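A thread on buying used furniture in and near Giltosstead. I've furnished most of a two-bedroom place this way and people keep messaging me the same questions, so I'm putting the answers in one spot.

Start with the measuring. Doorway, stairwell, the turn at the top of the stairs, and then the spot where the thing will go. Write it on your phone. I once paid for a dresser that spent a night on the landing and went back the next morning.

Where I look, in order: the Honorato warehouse, the church basement sale in June, curb listings, and then online ads. Online ads are last because half of them are already sold and the seller hasn't taken them down.

Honorato puts out new stock early. If you get there after lunch the chairs are picked over and what's left is entertainment centers built for TVs that don't exist anymore. Those are very cheap if you want the shelves.

Prices. A solid kitchen table should not cost you more than a new flat-pack one unless you love it. I walked away from a table marked $2000 at the place on Ivitz Street. Nice legs. It was still there in the fall.

People ask how to tell solid wood from veneer. Look at the end of the board and see if the grain carries over the edge. Then look underneath. The underside of a tabletop tells you more than the top does, and sellers never clean it.

Open every drawer all the way and smell inside. Cigarette smoke is hard to get out. Mothballs fade if you leave the drawers out on a porch for a while. Mildew I leave behind. 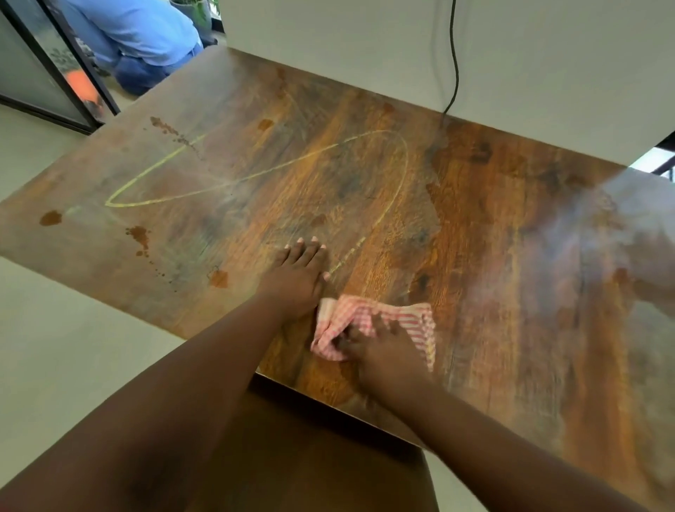 Checkered cloth on brown wood grain.

Cleaning, since that's the next question. Dish soap and water on a wrung-out rag, then a dry rag. Do that before you decide whether it needs refinishing. A lot of what looks like damage is old polish.

If you do decide to strip a finish, try one leg first and wait a day. Gøran Nordin did a whole sideboard in one go and it came up a color he didn't want. He painted it green. It looks fine, but he wanted wood.

Wobble. Check the floor before you blame the table. Then turn it over and tighten everything. If a joint is loose after that, it needs glue and a clamp overnight. Screws driven in from the side will split it sooner or later.

Anything upholstered, take a flashlight and check the seams and the underside. I don't care how good the price is. If I see specks along the piping I go home and change clothes.

Hauling. The Zerik van can be booked for 2 hours at a time and you have to bring it back with fuel. Bring your own straps, the ones in the van are stretched out. Old blankets are better than the pads.

Get a second person. Most of the dents in my hallway are from me thinking a bookcase was lighter than it was.
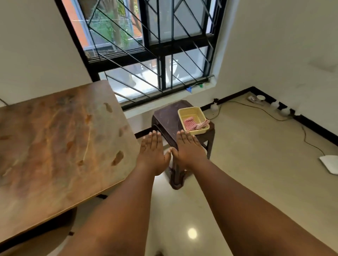

Giltosstead Home Reuse Club

The club has a tool shelf that members can borrow from: clamps, a hand sander, a decent set of hex keys. You sign the sheet and you get it for a week. Emerson Pacheco has the key and is quicker by text than by email.

Membership is $20 a year. You can also just show up and ask somebody to look at a picture of a chair before you buy it. That's most of what happens there.

On haggling: ask once, politely, with the cash in your hand. "Would you take less if I move it today" works better for me than naming a number. If they say no, pay it or leave.

Don't haggle at the church sale. Everything is $5 or close to free by the end anyway.

Things I'd still buy new: mattress, crib, anything that plugs in and gets hot. I'd take a used lamp if I could rewire it, and I can't, so I don't.

What I'd buy used every time: bookshelves, kitchen chairs, desks, mirrors, side tables. Mismatched chairs stop bothering you in a week.

Someone asked about getting rid of furniture. Honorato will pick up, but they turn down a lot, so send photos first. Particle board that's been wet goes to the dump. Sorry.

Replies are open. If you know a place past Ivitz that sells just drawer hardware, post it, I'm short a pair of pulls for the dresser in the back bedroom.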